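The flat in Bukstead, month three

The heating bill came to 294 this time, down from about 400 before we sealed the windows. I still wear two sweaters at my desk – the back room never really warms up.

The floors are next, but not before April.
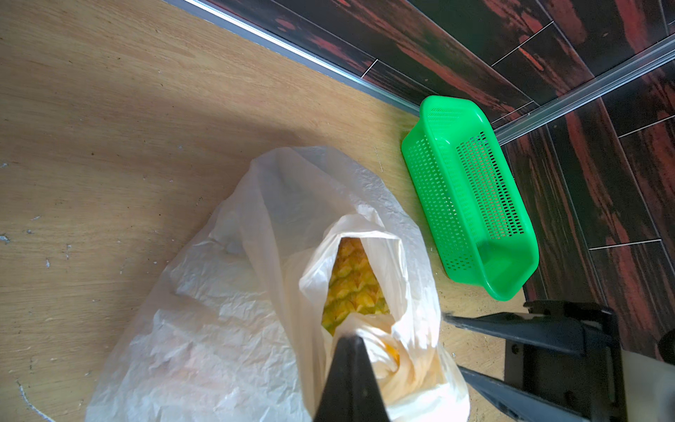
Farhad Azimi thinks I should leave the windows alone now and bleed the radiators, starting with the one farthest from the boiler. I'll try it this weekend. A new boiler would be 3000, and I don't have that.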